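Wimska: an artificial flower arranging set

Welcome to Wimska! It's our collection of pictures and notes on arranging artificial flowers at a table: picking stems out, laying them down, sorting them by colour and getting them into a vessel. Every round is filed under the name of its layout, Negi or Firkau. 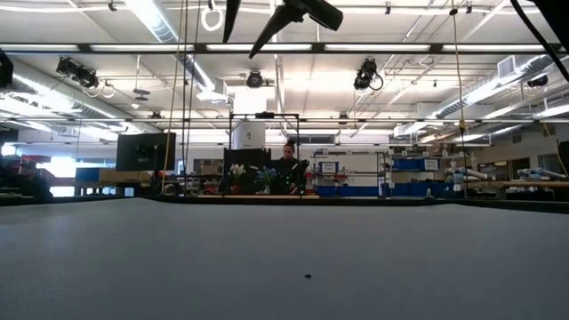 Grey tabletop, no flowers out.

Negi is the tidy layout. Stems go down with gaps between them, so each bloom can be picked up by itself. Allow 10 minutes for a round, and write the colours in the notes column as you go (plain words please, "yellow tulip" is lovely).
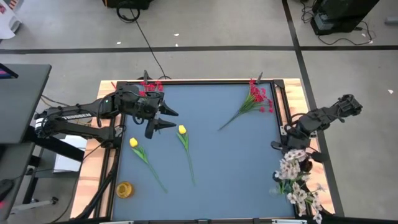
Firkau is the messy one, and my favourite! Stems may cross, leaves may tangle, and a round can run to 60 minutes if you get absorbed in it, as I do.

Folder names: negi_5, firkau_5 and so on. 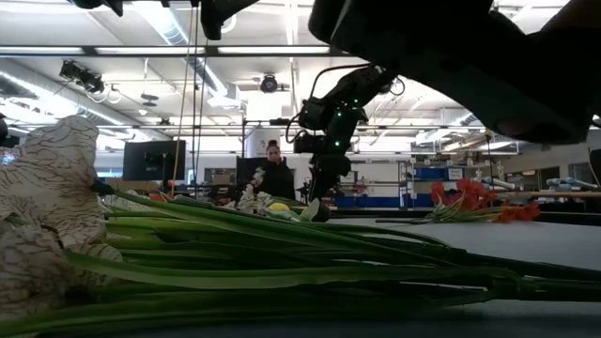 Naming flowers is harder than it sounds, and we'd love help with it. Tulips are easy. The big off-white blooms with brownish-purple veins are still down as "veined, large", and the red bunch is just "red". If you know your flowers, send better names to the Jullasix page and we'll add them in the February update.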